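Hand-Held Gripper for Clearing Tables
Project report, Umville shared workshop
Laiba Bangash and Kulsoom Mirani

1. Purpose

We wanted a two-finger gripper that a person can hold and carry to the objects, with a camera mounted behind the fingers. The recordings are meant to be used later to teach a small arm to clear a table after a meal. Our workshop has one bench arm, the Nititz, and it cannot be moved easily. A hand-held tool lets us record in places where the arm will never go.

2. Build

The finger mounts were printed in white plastic on the workshop printer. We went through 9 versions. The early ones cracked at the screw holes when the fingers closed on something hard, so we made the walls thicker and moved the holes away from the corner. The fingers are dark gray and the inner faces carry ribbed pads in magenta. We picked the color because it is rarely found on dishes or packaging, and the fingertips are then easy to find in the video.

The handle and trigger came from an old Vastau reaching tool. Kulsoom cut the shaft down and Laiba drew the adapter. The spring was too stiff at first and was replaced in July.

3. Recording

The first recordings were made at the bench with clean cups. Those went well but the objects were always the same few, so we moved on to a dining hall. The person holding the tool starts each recording with the fingers open and pointed at the table.

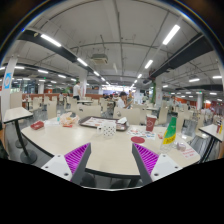
Figure 1. Gripper open at the edge of a round table, with a tray, cups and flyers.

Paper items gave us the most to think about. A flyer lying flat on a table has no edge for the fingers to get under -- we ended up sliding it to the rim and pinching it there. Crumpled napkins were easy. Paper cups needed a light trigger, and the ribs left marks on some of them.

4. Results

We kept 50 recordings, with 1611 seconds of video in total. Another 16 were thrown out, mostly for a hand in front of the lens. The pads stayed on through all of it. One mount screw worked loose and now has thread lock on it.

5. Remaining work

The trigger position is not measured yet, only seen by the camera. Laiba is fitting a Durrani slide sensor to the shaft. After that the same finger mounts will be bolted to the Nititz arm, which needs a new adapter plate.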